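16 June 2018
Hand-held grippers, pad comparison, Monholm table

Set up with Nusrat after lunch. Plan was the old Tadora pads against the new cut, same linkage, same square board with the slots and pegs. Kazue wants a decision before she orders more rubber. I held both grippers for the first block and Nusrat kept the log. 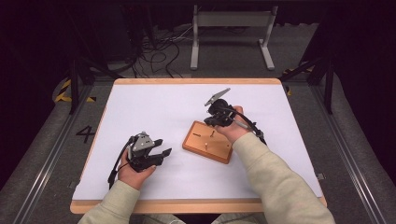
Cables are still the worst part of the job. The left one pulls on my wrist whenever I turn the gripper outward. Oluf says he has a lighter cable from the January build and will look for it. Until then, route over the forearm on the right and leave a loop on the left.

Log counter was at 3,236 when we started. Old pads first. Picking up a dowel lying flat on the board is where they struggle: the tips touch the panel before the pads close on the wood, and I end up rolling the dowel toward the rim to get under it. Coming in at a steeper angle helps some. The wide opening is fine, more than we need for these parts.

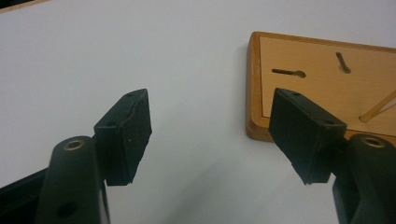 Closing and pad wear

Ran the jaws open and shut with nothing in them, watching for side play. Dinesh had warned me the bushings would be the first thing to go. I can't feel any slop at the brass rings. I'd leave the linkage alone.
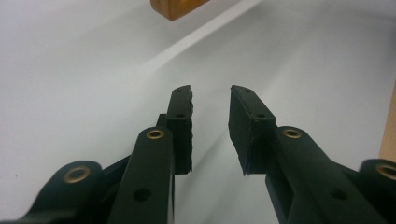 Obaidul asked for notes on the pads themselves, so he gets them from here. They were trimmed by hand and it shows. The gripping edge on the left one is a bit ragged, and the right one is slightly frayed at the lower corner. I doubt it matters for pegs. It may matter for anything thin, and it makes comparing two sets harder than it should be. Next batch should be cut on the Skullelach jig, screw holes first, then the outline.

Second block was slot work, both hands over the board. Nearly 4 minutes per round at first, mostly me getting the fingertips lined up with the narrow end of the slot. Nusrat was quicker than I was. She keeps the jaws almost shut on the approach and opens them late. Write that into the instructions.

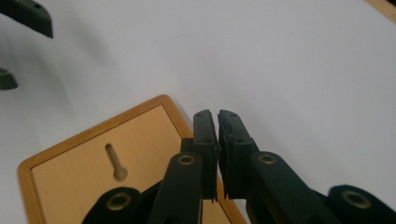 Jaws nearly closed, slotted board to the left, second gripper at upper left.

To do:
Ask Oluf about the cable
New pads to Obaidul for the jig
Repeat block 2 with Dinesh holding
Send Ranasinghe the wrist notes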